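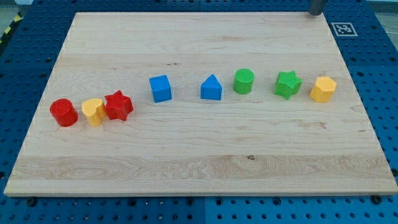

Leave the Blocks Without Their Box

January
By Dzintra Uibo

A shape sorter is sold as a test. The box has holes, the child has blocks, and every block has only one correct place. I have nothing against the box. But I think we give it too early, and we look at it too much.

In our playroom in Marnberg I put the blocks on a plain maple board and keep the box in the cupboard. A red cylinder, a yellow heart, a red star, a blue cube. The children must decide by themselves what belongs together. One child puts red with red. Another wants both cylinders side by side, although one is red and the other green. A third says that the blue triangle is a house and the heart lives there, and I do not correct him.

My colleague Aivar Vasiliauskas disagrees with me. He says that a child needs to hear the block fall through the hole, because this sound is the reward. Maybe he is right for the youngest ones. Still, I have seen many children push a star with force until they cry, and I do not call this learning.

Wood is also important to me. On a pale board with quiet grain the colors are easy to see, and a small hand finds them quickly. A printed play mat is too loud for this.

Try it for one morning, and please do not help.

Related
Rūta Ots: Who Needs 65 Puzzles?
Kęstutis Raudsepp: Repairing Old Toys

Contact | © Dristura | Back to top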